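Miércoles, tarde - cuaderno del taller de tintes

¡Por fin un granate que no tira a marrón! Segundo baño con la rubia de Samadau: 60 gramos de raíz molida, mordiente de alumbre de la semana pasada y subida lentísima hasta 73 grados. Ahí lo dejé quieto, sin hervir, y la lana Tesex salió preciosa, pareja hasta el centro de la madeja.

La muestra 192 (agua del pozo) queda más anaranjada que la del grifo. Me encanta, quiero repetirla con algo de creta. El algodón va peor, bastante pálido - probar taninos antes del alumbre.

Pendiente: lavar con jabón neutro, pesar lo que queda de raíz, pedir más alumbre a Skesitz.

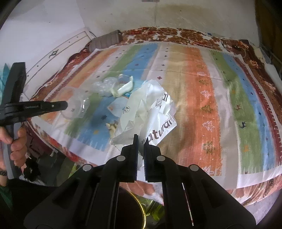 Según Tudose, el agua del pozo trae hierro y por eso los rojos cambian de un mes a otro; propone guardar un bidón de octubre para comparar. Me apunto.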